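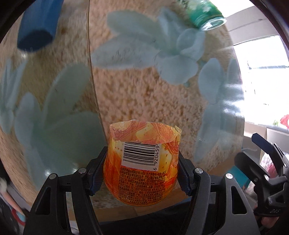
Gakthorpe Allotments & Gardens Forum > Growing > Seeds and seedlings

Bottle bottoms for starting beans – worth it or not?

mudlark_jo
Posted Tuesday, 7.40am
Quick one before work. Want to start runners early this year and I'm not paying garden centre prices for pots again. Filtgate wanted silly money last time I looked. Been saving drink bottles since October, got a shed shelf full. Do people cut them down and plant straight in? How deep? And do the roots mind the light getting at them?

oldspadger
We've done it for years. Cut them a bit below halfway, holes in the bottom, done. Beans want depth so don't go too short. Leave the wrapper on, keeps some of the light off.

Pellmell
Disagree, sorry. Beans hate being moved and you always tear something getting them out of a bottle. The bottom is all lumps and the roots grip it. Loo roll tubes every time, plant the lot tube and all.

oldspadger
Loo roll tubes go mouldy and fall to bits before the frost is done. Lost a whole tray that way. You don't pull them out of a bottle, you snip down the side and peel it off. Never torn one yet.

Pellmell
Mine only go mouldy if I overwater. Just saying

tealeaf21
How are you making the holes?? Tried scissors and nearly had my thumb off

oldspadger
Hot skewer. Outside, it stinks. Four or five holes.

greenhouse_gremlin
Please take the wrappers off though. The film ones shred if you leave them on and you end up picking coloured bits out of the bed all summer. Found some in my carrots from goodness knows when. Plastic for the recycling, film in the bin.

mudlark_jo
Hm so wrapper on for light or off for mess. Helpful lot you are :)

greenhouse_gremlin
Off. Stand them all together in a seed tray, the outside ones shade the rest. Roots aren't that fussy for three weeks.

Harju_plot2
Late sowing is the other answer. I put mine straight in the ground at the end of May and they catch up with the early ones by July. No pots, no bottles, no windowsill full of compost. My neighbour starts his in March and we pick the same week.

Pellmell
Depends on slugs tho. Direct sown at my end of the site they get eaten the day they come up.

Harju_plot2
True, we're lucky up here. Dry bank.

oldspadger
Cut the tops off and use them as slug collars. Push them well in. Two jobs from one bottle.

tealeaf21
do the collars work? copper tape did nothing for me

oldspadger
Mostly. Check theres no slug inside before you put it on. Ask me how I know.

mudlark_jo
Right. Going half bottles and half tubes and will see which lot does better – wrappers off. Anyone want bottles, I've far too many, can bring a bag to the Judport seed swap.

tealeaf21
Yes please! Will swap for spare broad beans, got loads

Pellmell
Label which is which or you'll forget by April. I did

mudlark_jo
Good shout. Off to find a skewer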